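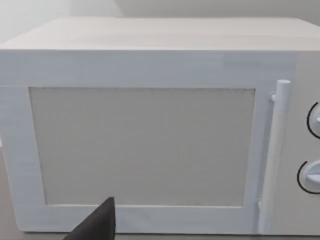
Microwave, front view, door and window.

Week 6: Sleep, worry and the night shift

Okay, last week we ran out of time halfway through the stress response, so I'm picking up there and then moving on to sleep. If you missed Thursday, the reading is the Jurkeck chapter on rumination, the first half only.

Where we got to: when you're under strain for a long time, your body stays ready for trouble well after the trouble has gone home. I talked about my own bad year at the Cundley call center (some of you looked worried for me, I'm fine now!) and how I'd lie there replaying calls until the birds started. That replaying is what we mean by rumination. Planning feels a lot like it from the inside, but planning usually gets to a next step, and rumination goes back to the beginning and starts over.

Terms to know for this week
Sleep onset: the time it takes you to drop off
Sleep debt: what piles up over several short nights
Rumination: going over the same upsetting thing without getting anywhere
Worry window: a set time of day kept for worrying, on purpose

The worry window always gets a laugh, and I laughed too when I first heard of it. You pick a time, say 5 p.m., you sit down with paper, and you write out whatever is bugging you. When a worry shows up at bedtime you tell it to wait for tomorrow. Some people love it, some people can't stand it, and I'd like to hear which you are.

We'll also look at the Celham survey, 130 night workers who filled in a sleep diary for 45 days. Only 57 of them handed in a complete one, so please come ready to argue about what that does to the results. Who drops out of a diary study? Would a person having a really rotten month keep filling in the boxes?

For next time
Read the rest of Jurkeck, plus the Thygesen handout on shift work.
Keep your own sleep diary for three nights. I won't collect it, and you don't have to share a word of it.
Essay drafts are 2000 words, references not included. Bring a paper copy, my laptop is still acting up.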